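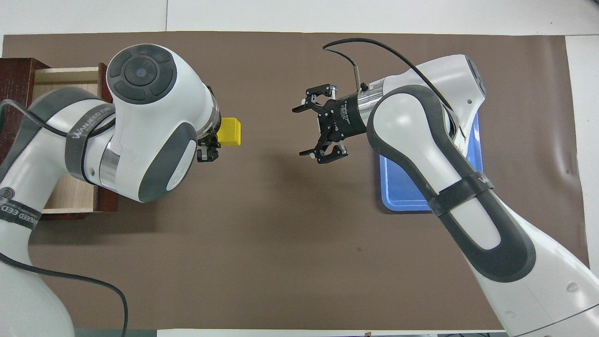 Did the reminder letters bring more people back for their second hearing test? Slightly, and less than the January figures led us to hope.

Kullano Hearing Outreach, progress report to the Bellis Fund
March 21, 2023

We mailed 2,752 letters. Of the people who got one, 595 called to book, and the phone log can't tell us how many would have called anyway. I said in the proposal that we would have a comparison group. We have one on paper, but the Gravby office sent letters to 99 people who were supposed to get none, so I would not lean on it.

The booking software from Gidex does what it was bought to do, mostly. It still drops the apartment number when an address runs long, and letters come back. Their support desk calls this a known issue and has called it that since we signed. I have stopped putting a repair date in these reports.

Spending is under budget, which looks better than it is. The evening clinic in Gravby opened late, so the wages set aside for it were not used. Please don't read the gap as thrift.
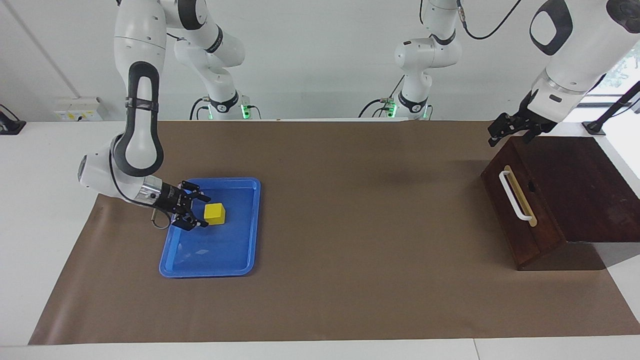 Yi-chun Lu thinks I am being too hard on the letters, and points out that people who skipped their first test were never going to answer in a few weeks. She would give it until summer before judging. That may be right. It is also what we said about the posters.

Yung-ching Yeh has redone the letter in larger type with the phone number at the top — a change I do support, having read the old one. The new version goes out to the Gravby list first, with the 99 left off this time.

We ask to move the unspent wages into the next period and to keep the clinic at two evenings a week. A third evening was in the plan. I can't defend it on present bookings, and about 15 people a night would be needed before I tried.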